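Bins, blocks and a lot of swearing at a gripper

Wednesday, August 30, 2023

Right, so I promised an update after the last post and then vanished for most of the summer. Sorry! Work got busy, the weather got nice, and the arm sat there under a dust sheet making me feel guilty every time I went into the workshop for something else.

For anyone new: I've got a bench in a shared workshop called Tedetti, in an old carpet showroom (they never took the carpet up, so everything we build stands on dark grey office carpet and you lose every M3 screw you drop, forever). A few of us clubbed together for a second-hand KUKA, and the project I've been using it for is Greveo, which is my very grand name for "pick a block out of one bin and put it in the other bin". It sounds like nothing. I have been at it for months.

The bins are the bit I'm most pleased with, daft as that is. I started with plastic tubs and they crept across the table every time the fingers brushed a wall, so by lunchtime nothing was where the software thought it was. I went through tape, then sticky pads, then a wooden fence that I made badly. What fixed it in the end was two metal bins shoved up tight against each other with a bar clamp at each end. Ugly, quick, and they stay where I put them. I can have the lot apart in a minute when somebody needs the table for something sensible.

Metal has its downsides. It's noisy, for a start, and the floor of the front bin gets more scratched every week. I'd worried the scratches would confuse the block finder, and for a while they did — it was forever reporting a long thin pale "block" lying at an angle where there was only scuffed floor. Throwing away anything that wasn't fairly green or fairly red cured most of it. I did think about painting the inside matt black, but the paint would be off again within a fortnight, so I've left it.

The blocks are just rectangles in dark green and brick red. I've got more of them in a drawer but I only use a handful at once while I'm sorting out the grasps. Two blocks lying side by side and nearly touching is still the worst case by miles. The fingers need a gap to go down into, and if there isn't one they come down on top of the neighbour and the arm stops with a fault and I have to walk round and clear it. 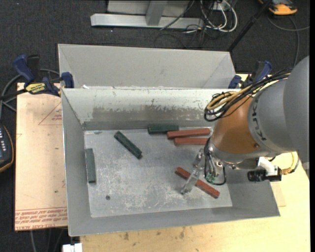
Greens up by the far wall, reds under the gripper. The back bin is where they're meant to end up.

The fingers are clear ones, and I go back and forth on whether that was clever. The good part is that I can see the block through them when I'm standing at the side, so I can tell what a grasp is doing without lying on the floor with a torch. The bad part is that they catch the light from the windows in the afternoon and throw little bright patches about, and the software does not enjoy that at all. I've started doing my proper runs in the evening with the blinds down.

Now, numbers, for those of you who like them. My last long session was 465 attempts, spread over a weekend, and 11 of those ended in a fault that needed me to get up and do something. I was chuffed with that. Back in spring I'd have had that many before my first cup of tea. The target I've scribbled on the whiteboard is 2000 attempts on one set of settings, mostly so I can stop fiddling with the settings. I know what I'm like.

What changed between then and now? Mainly three boring evenings on the approach move. The old version, which I'd called Trutetora for reasons lost to time, came straight down from above wherever the block was. Fine in the middle of the bin, hopeless near a wall, as the sides slope and the fingers would touch metal well before they got anywhere near the block. The new one leans a bit, away from whichever wall is closest, and goes slower for the last stretch. It still struggles in the corners. If a block gets properly wedged in a corner I've been letting it nudge the thing out first with one finger, and that works more often than it has any right to.

Cables next. I've had a few comments about my cabling and yes, I know, it's a bird's nest. The bundle along the arm is all right, it has enough slack to go round the wrist without pulling. It's the thin black wires down by the gripper that bother me, as a loop of those could easily catch on the rim of a bin one day. I've bought some braided sleeve and a bag of clips and they are sitting in my rucksack, where they've been since I bought them.

I've also got a sheet of cell-cast acrylic on the table with the protective paper still on. It's going to be a guard for the side where people walk past. I need to mark it out, find the good blade, and pick a day when the saw's free. If anyone has tips on drilling it without cracking the edges, please shout, because my practice on offcuts has been grim.

After that, the next job is getting the whole lot to talk to Phuthong, the little logging program I wrote last year, so that each attempt gets saved with its result and I'm not keeping tally on the back of an envelope. It half works already. It fell over at attempt 788 of an old test file and I haven't found out why, so that's my weekend gone.

I'd like it all tidy enough to run at the workshop open evening in October. If you're local, come along, bring a cake, and please don't touch the clamps.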